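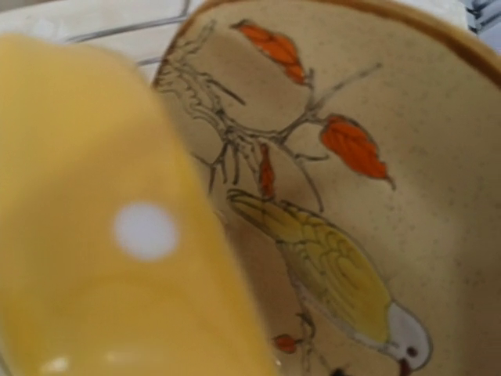 Body donation is the act of giving one's whole body after death for use in medical teaching or research. It differs from organ donation, in which single organs are moved to a living patient, and the two are usually handled under separate consent forms. Small items placed with the body by relatives are returned before intake.

The Jernley program, set up by the anatomist Ruan Cele, accepts donors up to the age of 100. Consent must be signed by the donor in life — next of kin cannot sign later — and witnessed by two adults. Transfer takes place within 4 days of death. Bodies are kept for up to 3 years, then cremated.

The program stopped intake in March 2020. Kulsoom Jafri later revised its consent form.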